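Table cell: gripper stops high at the far edge after belt change

bogdan_cell
Single arm over a table, Nisteck controller, mixed objects (foam blocks, a ball, snack packets, a paper bag). Changed the joint 2 belt on Monday and redid the zero with the pin. Since then the gripper stops 3 mm high along the back edge. Near edge is fine. Belt tension is at the figure on the Prosis sheet. Any ideas before I strip it again?

wustham_maint
Sounds like the zero. The pin has play in it. Load the joint in one direction by hand, seat the pin, then store the zero. If you let it hang you get a different value each time.

bogdan_cell
Did that, twice. Repeats to within a count or 2.

kestrel44
Repeatable and wrong is still wrong. What are you measuring the height against? If it's the tabletop with a cloth on it, take the cloth off.

bogdan_cell
Cloth stays on for the work, so I measure with it on. It's flat and taped underneath. I use the printed grid as a quick check of x and y after every service, jogging to four line crossings and noting the offset.

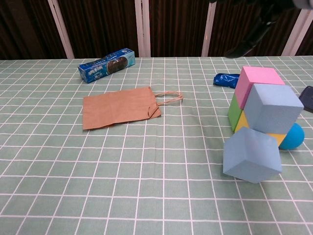 The x and y offsets are all under a millimetre at those crossings, near and far. Only z drifts, and it gets steadily worse with reach. With the arm retracted I can't measure any error at all.

wustham_maint
Then I'd say joint 2 zero again. Error that grows with reach is an angle error.

kestrel44
Disagree. An angle error that size at joint 2 would show somewhere in x as well. I'd look at the base. Did you lean on the arm to get the old belt off? Check the clamp bolts, then put a level on the base plate. Ours had tipped towards the operator side and did exactly this.

wustham_maint
At full reach the x change is small, so his grid check might well miss it. But the bolts are a two-minute job, so do them first.

bogdan_cell
Rear pair of clamp bolts were loose, one by almost half a turn. Torqued to 30 Nm, crosswise. Back edge is now 0.4 high. Haven't touched the zero.

kestrel44
Mark the bolts with paint pen and look again after a week's running.

wustham_maint
0.4 is still outside what ours holds. I'd redo the zero anyway now that the base is tight, and save the old value first.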